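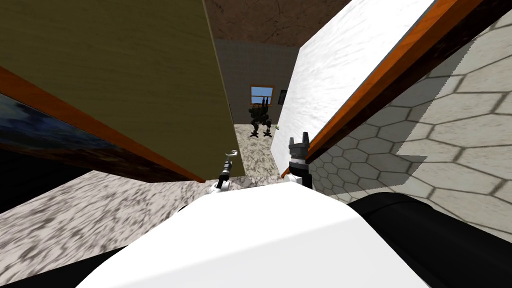

Vista desde el torso del robot en el simulador, con los dos brazos al frente y el paso entre la pared verde oliva y la blanca.

Informe de avance a Divholm, 3 de abril de 2023
Proyecto Torkon: planificación conjunta de base y brazos

Resumen para quien tenga prisa: el planificador cruza pasos estrechos, la percepción todavía discute con las sombras y el presupuesto sigue donde lo dejamos. El resto del informe desarrolla estas tres noticias por orden de optimismo decreciente.

Planificación. En el informe anterior prometimos tratar la base y los dos brazos como un solo problema. Lo hemos hecho, y el problema ha correspondido creciendo. La versión actual completa 76 de los 100 recorridos de prueba en simulación, sin tocar pared y sin pedir ayuda. De los 24 restantes, la mayoría acaba en una parada prudente ante una abertura por la que el robot cabía de sobra. Preferimos este defecto al contrario, que ya conocimos en la versión 2 y que dejó el registro de colisiones con una extensión de novela rusa.

Control. El lazo de los brazos corre ya separado del de la base. Antes, cada giro de la base llegaba a las muñecas con retraso y las pinzas saludaban a un público inexistente. Queda una vibración pequeña al frenar, documentada, reproducible y, por ahora, inmune a nuestros argumentos.

Percepción. Los entornos salen del generador Gustwood, que combina texturas con un criterio decorativo propio: suelo de baldosas hexagonales a un lado, moteado como piedra al otro, listones naranjas y un techo pardo rojizo surcado de grietas oscuras. Ningún inquilino lo aceptaría, pero al segmentador le conviene. Donde peor lo pasa es en las sombras de borde dentado sobre el suelo claro, que clasifica como obstáculo con una seguridad que ya quisiéramos para el resto del sistema. También nos cuesta la máquina bípeda del fondo — oscura, maciza, plantada ante la ventana —, que el mapa fusiona a ratos con la pared de detrás.

Herramientas. El visor Kopecký reproduce por fin una ejecución entera desde la cámara del robot, con la carcasa blanca ocupando su buena parte de la imagen. Hemos añadido una máscara del propio cuerpo para que el planificador deje de esquivarse a sí mismo. El arranque de una prueba ha bajado a 25 segundos, tiempo insuficiente para un café, según quejas recibidas.

Hasta julio nos quedan 3 tareas: corregir las sombras, separar a la bípeda del fondo y repetir la batería completa con objetos en las pinzas. Para la última necesitamos la ampliación de horas de cálculo solicitada en el informe anterior. Adjuntamos de nuevo el formulario, ya con la casilla correcta marcada.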